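Wrist camera view full of cables, policy keeps going for the wrong thing. Re-record or relabel?

Posted in Learning from Demonstration > Data collection

mollutside_bench

We are recording teleoperated demonstrations of work inside desktop computer towers. The tasks are short ones: reach a memory slot, touch a latch, follow a cable to its plug. The arm is a small one with a wrist camera and there is a second fixed camera on a post beside the bench. Frames and joint positions are logged together.

So far I have 34 episodes for the "move to memory slot" task, of which I kept 29. The others had dropped frames. All of them were done on the same tower with the case lying open and the drives and cables left as they came.
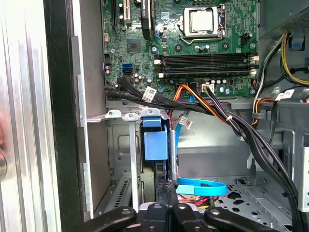

Wrist camera, memory slot task. Memory slots across the middle, cable bundle in front.

After training, the arm sets off in the right direction and then drifts down towards the blue latch under the board. It does this on most runs. On the fixed camera it looks like it has decided the latch is the goal. Loss is low and the replayed demonstrations look fine.

Things I have tried: training longer, dropping the fixed camera, and cropping the bottom of the wrist view to get rid of the gripper. The crop made it worse.

My options as I see them are to tidy the cables and record everything again, or keep what I have and go back through adding labels for the target slot. I can get the bench again on Saturday, so I'd like to know which is the better use of the day. Happy to give more detail on the setup if it helps.

fostia_kel

I'd record more before relabelling anything, and I wouldn't tidy the cables unless the machines you care about will come to you tidy. If you train on a neat case you will have the same trouble again the first time a loom hangs over the board.

With one tower in one position, the policy can get a low loss without learning what a memory slot is. It only has to learn that certain blobs of colour sit in certain places at certain times. A blue latch is a very easy thing to latch onto (sorry) compared with black slots near a black cable bundle. Your replays will look fine because they are the same tower in the same spot.

What worked for us on a similar job, at the Wilville workshop:

Move the case between episodes. Slide it a few centimetres, turn it a bit, and do this every episode, including the ones where you are in a hurry.

Start the arm from different places. If every demonstration starts from the same home pose, the policy has never seen what to do when it is slightly off. Drift builds up from there.

Record some recoveries. Put the arm near the latch on purpose, start recording, and drive it back up to the slot. Don't record yourself driving it to the latch, only the correction. Roughly a quarter of our set ended up being these.

Put the colour of the cables and latches in doubt. Colour jitter in training is free. A bit of tape over the latch for a handful of episodes also helps.

Leave the gripper in the picture. The policy uses it to judge where the fingers are against the board, and that's probably why your crop made things worse.

Keep your existing 29 episodes and mix them in. They aren't bad data, they just all say the same thing.

barasa1907

just use a depth camera. cables stop being an issue

fostia_kel

Depth can help, but check the minimum range first. Plenty of the small ones return nothing useful at the distance a wrist camera sits from the board in the last part of the reach, and bare metal drive cages give noisy readings as well. I wouldn't buy one to fix this.

tin_snips

Agree with moving the case. One more thing to check is which slot you mean. There are four slots in two pairs on that board. If you went to the nearest slot in some demonstrations and the furthest in others, with nothing in the data to say which, the policy will average them and end up somewhere you never went. That could account for part of the drift. Pick one slot, write it down, and have everyone who drives the arm stick to it. If you need all four later, record them as separate tasks with the slot given as an input.

Also check the time offset between your 2 cameras. Ours was out by several frames after a software update and the symptoms were much the same.

mollutside_bench

Thanks. I went back through the episodes and the slot does vary, mostly between the two closest to the cables. I'll sort them by slot tonight and record with the case moved around on Saturday. Will check the camera offset first.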